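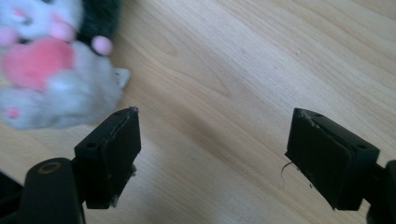 Which pads are better for soft stuff, the old ones or the new ones? The softer ones from Kumitz, so far, but I've only had them for a week and I'm already seeing things I don't love.

Mostly it's lint. Fur sticks to them like crazy, and then I sit there with tweezers like I'm grooming a cat! Na-rae swears by tape. I tried tape. Meh.

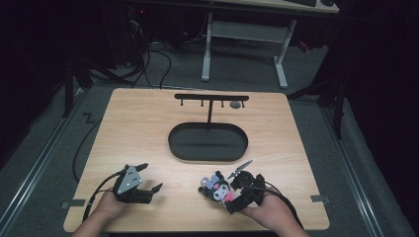
Vurkport, October 6, 2024

Plush day again, a gripper in each hand and the black tray in the middle of the table. The cables drive me nuts (Liam wants us to go wireless, Liam isn't paying for it). I did 60 grabs with the Kumitz pads and dropped 7, then 60 with the Tusard ones and dropped 13. So there. Elisa thinks I squeeze harder when I like the pads, and okay, maybe I do, so tomorrow she's doing the grabbing and I'm writing the numbers down. My thumbs could use the break anyway.

Must email Gaetano about more pads.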